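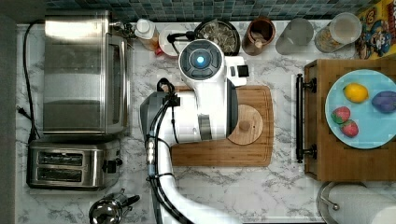

New strings, old songs

2024-01-24

I have been going to see Munteanu since they were a three-piece playing in the back room of a pub, and last night was the first time I have paid more for the ticket than for the train. They played Wisititz, the old corn hall by the canal, which holds 753 people when the balcony is open. It was open and it was full.

The support was a fiddle and guitar duo called Juten. I didn't know them. They did 30 minutes, mostly slow tunes, and the guitar went out of tune in the third one and stayed out. The last number was a fast reel and it was very good. I bought the CD at the interval and I've had it on twice this morning. The recording is drier than they sound in a room, and I think the fiddle is too far forward.
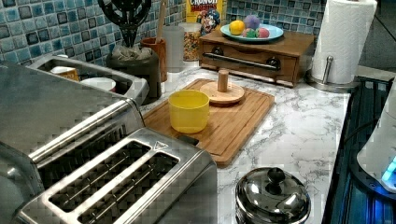 Munteanu came on at nine and opened with four songs from the new record, Plelico, without a word between them. I've played that record most mornings while I get breakfast, and I know the second side better than the first as a result. It's toaster and wooden spoon music, if that makes sense, steady enough to stir porridge to. Played live it is a good deal louder. The banjo has a pickup on it now and there is a proper drum kit where there used to be a snare and a suitcase. I missed the suitcase for two songs and then forgot it.

The middle of the set was the old material. They dropped the harmonium song, which I'd hoped for, and did the long drowning ballad with all the verses. It runs to nearly ten minutes and the bar went quiet for it. The singer has brought it down a tone since I last heard it and it suits her voice better. She took the last verse with no backing at all, standing a good way off the microphone.

The sound was muddy under the balcony, where I started, so I moved to the left-hand wall by the merchandise table and it cleared up. If you are going to Wisititz for anything with a double bass, stand there.
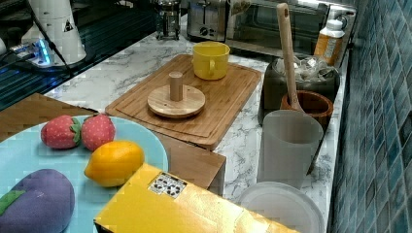 The encore was two songs round one microphone, the way they used to finish every night. I would have taken a third. They were off by half past ten — there is a curfew because of the flats — and I made the 10.52 with time to spare.

A few notes for people who keep track of these things. The vinyl of the new one is a run of 3,000 and my copy is number 124. The sleeve has no lyrics, but there is a folded sheet with the tunings on it. They are back in May for a smaller tour, seated venues only, and I've put my name down for the nearest one.

Set list as far as I could write it down in the dark is going up later, once I've worked out what the sixth song was.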